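Visit report: Havstead open day, furnished rooms and garment handling
Oct 11, 2022

The Havstead building opens its ground floor to visitors twice a year, in May and again in the fall. I attended the fall session, mainly to look at the furnished rooms and the clothing work. Registration was at the side entrance and groups were limited to 18. Each group had 30 minutes, which is tight if you want to look at fittings as well as watch.

The main room has wood-effect plank flooring in brown and grey, laid without any rugs or mats. Furniture is sparse. The white desk is a plain rectangular type with slim white legs and a cable grommet hole toward one side of the top. Power comes from a white strip on the floor, with white cable run across the planks. For a permanent office I would want that in a channel. The only thing on the desk was a small clear vase with white flowers. 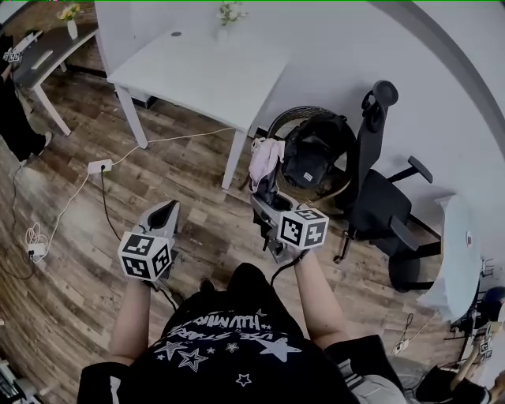 The garments come out of mixed stock supplied by Purkus and are changed between sessions. Visitors were given a sheet listing fabric groups in 5 categories, from knits to coated materials. The sheet was clear enough, although lining and shell fabrics are listed separately and most real clothes have both. A lined piece behaves as two fabrics that do not slide at the same rate. When it is bunched, the lining tends to work its way out at the edges, and the shell keeps whatever crease it has been given.

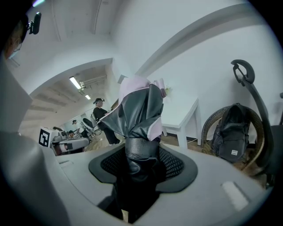 Glossy, leather-like material is the harder case for anyone who folds clothes for a living. It resists a flat fold, and the creases show under strip lighting. Our own practice at Janen is to hang such items and keep them out of stacks altogether. I asked whether hanging was planned and was told a rail was on order.

Beyond an arched white doorway there is a corridor with a ribbed ceiling and fluorescent fixtures. The light there is hard and even, good for checking seams. The room itself mixes finishes — a large white wall, a stretch of red brick, dark wood on one of the tables — and reads more like a rented apartment than a workshop. The second table, against the brick, carries more: yellow flowers in a white vase, a small potted plant, a white tray. I would have liked a clear surface of that size for laying garments flat.

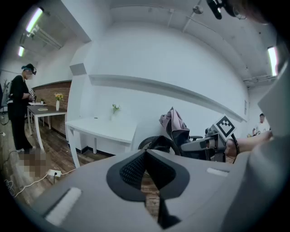
Main room, with the long white table and the brick wall at left.

The tour ended with 2 short talks, one on fabric care and one by Marín on room layouts. The layout talk ran over and the questions were cut. Handouts are available at the desk by the side entrance. Parking behind the building is free on open days, but the turn is easy to miss coming from the south.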